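3.2 Keeping the kitchen cell running

I'll be frank about how we look after the cell at Kurkstead, because I always wish other papers did the same. We have two arms facing one countertop, and most of our lost time came from small dull things: a gripper that had drifted, a cable that had crept, a head camera somebody bumped on the way past. So Griet Michiels and I wrote a routine and stuck to it (mostly!). Every morning, before the first run, we home both arms, close each gripper on a gauge block and write down the reading. If it's off by more than 3 percent we redo the zero, and that takes 30 seconds once you've got the hang of it. 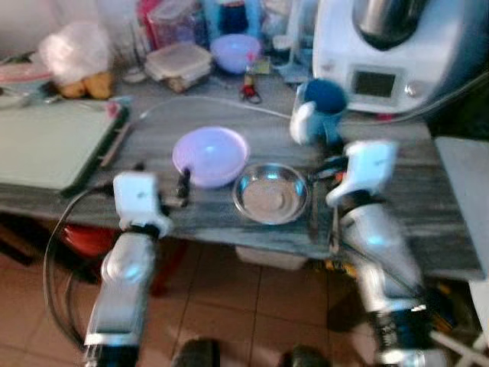 Figure 4. The two-arm cell at the countertop, seen from the head camera, with the lavender bowl and the steel bowl between the grippers.

Cables are the other thing. We leave slack so the arms can turn freely, and then of course the slack wanders. After every 100 runs I move both arms slowly through their full reach by hand and watch where the cable goes – if it tightens anywhere, I reclip it and start over. The finger pads get swapped at 500 runs, worn or not. We tried judging them by eye in May and we never agreed, so a fixed number was easier on everyone.

Camera alignment we check on Friday with the Babaei script, which compares where the fingertips should be with where the camera finds them. I don't touch the mount unless the script complains twice. My first few "fixes" made things worse, and Griet still has the logs. Shiny metal bowls upset the depth readings more than plastic ones did, so we run the check on a bare patch of counter.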